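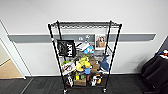 Wire shelf or closed cabinet for a shared hallway? Need opinions

posted by plumgate

Moving things around at our place in Stevstead before August and I can't decide. We have a black wire unit on wheels, everything lands on it. Tote bags, toys, boxes, papers. It works but it looks like a yard sale all the time. Roommate wants a closed metal cabinet. I kind of like seeing my stuff. Budget is 355 total, would like to spend less.

Anyone gone from open to closed and regretted it?

Reply from okra_dan

Went closed two years ago. Regret, yes. Things go in and die. Found 6 half-used rolls of packing tape in the bottom of mine. Keep the wire, get bins.

Reply from tessellate

Disagree with okra_dan. Bins on wire is just a closed cabinet that costs more and sags. Did the math when I lived in Darnlow, decent lidded bins for four shelves came to way more than the used cabinet I ended up with. Got mine for 50 from an office clearing out.

Reply from okra_dan

sags?? what are you putting on it, bricks

Reply from tessellate

Books. And a sewing machine. So yeah kind of bricks

Reply from plumgate

No books here. Mostly bags and kid stuff, bags are the worst bit. They slump over and hide whatever's behind them.

Reply from mudroom_mel

Hang the bags!! S hooks off the side of the wire, do not lay them down. Took me ten minutes and I got a whole shelf back. Also small stuff falls thru wire so put a liner down, cut a plastic mat to size. Or cardboard if your cheap like me.

One thing nobody's asked — is there a rail or trim on that wall? Mine had one and the cabinet stuck out a good inch from the wall, things kept falling down the back.

Reply from plumgate

There's a rail, yes. Gray one, runs nearly the whole wall. Hadn't thought about that. Guess I'd need to measure how deep it is before buying anything with a flat back.

Reply from quietfreight

Closed cabinet owner, Giraldo brand, 26 inches deep which is too deep for a hallway, learn from me. Otherwise love it. Door shuts, mess gone. You don't have to be tidy, you just have to be able to shut the door.

Gray satin finish shows fingerprints less than the glossy black one we had before. If you go metal get gray. Check the edges too, cheap ones are sharp. Run a finger along (carefully) before you pay.
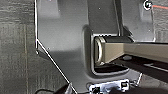 Reply from okra_dan

"You don't have to be tidy" is exactly how I got the tape situation

Reply from mudroom_mel

lol. ok but plumgate has kids stuff, and kids do not open cabinets to put things away. They drop it on whatever is open. If it's closed it's going on the floor. Ask me how I know

Reply from tessellate

Mine open the door fine. Leave it open after, but still.

Reply from plumgate

Ok so leaning toward keeping the wire one, hooks for the bags, a liner on the midle shelves, and one small closed thing for papers. There's a Wimero two-drawer on the local listings. Roommate can have the drawers.

Reply from quietfreight

Half measures. But measure that rail first anyway, and pull the drawers all the way out before you hand over money. Used ones stick.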